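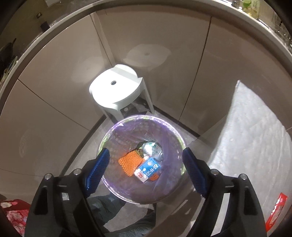
Flatside Open-Top Bin with Purple Liners: review after a summer of use
Posted in October by Edmund Ostrowski

I bought the Flatside to replace a pedal bin whose lid had stopped closing. It is a small round bin with no lid, no pedal and no moving parts. Mine came from Vrabec in a bundle with a roll of 100 liners, and it has been in daily use in the kitchen for 6 months.

Size first. The listing calls it a kitchen bin, but it suits light, dry trash: wrappers, fruit netting, single-serve cartons, the odd paper towel. I empty it every second day living alone. If you cook for a family you will want something bigger for the main trash and could keep this one near the counter for packaging.

The side wall has rows of small holes. I didn't think much about them when I ordered, but they let air out from behind the bag, so a new liner drops to the bottom without ballooning up. My old bin had solid walls and I had to punch the bag down every time. The drawback is that the holes collect dust, and a cloth won't get into them. I take the bin outside and use a dish brush.

Liners are the weaker half of the bundle. They are thin and you can see through them. Folded over the rim they hold well enough with light trash, though a heavy item dropped from counter height will drag one side down.

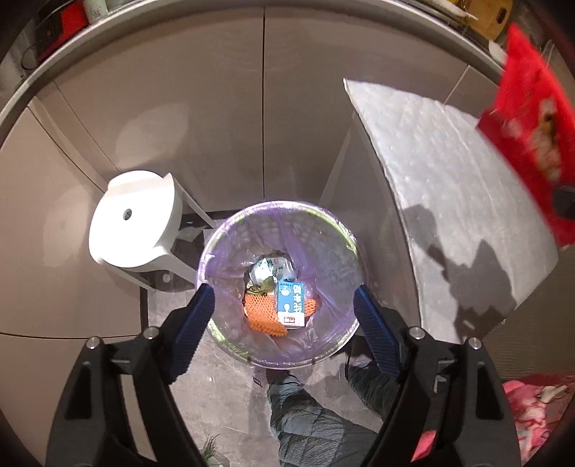 They also wrinkle on the inside, and small scraps get caught in the folds and stay there until you lift the bag out. None of mine has split with dry trash. I had one leak when I put in a drink carton that still had some milk in it, so rinse cartons and flatten them if you can. Flattening also buys you another day before the bag is full.

Foam fruit nets take up more room than anything else I throw out. Pushed flat against the bottom they stay down fairly well, especially with a carton on top.

I later tried a roll of Lurkska bags in the same bin. They are thicker and opaque, and they cost more. They were also a little narrow for the rim and crept back down overnight. I went back to the purple ones.

Irfan Saragih asked under my last review whether the bin tips over. Empty, yes, if you catch it with a foot. With a day's trash in it, mine has stayed upright on tile.

Good: simple, easy to line, easy to rinse.
Bad: no lid, holes need brushing, liners are thin.

I would buy the bin again and pick up the liners separately if Vrabec sold them that way.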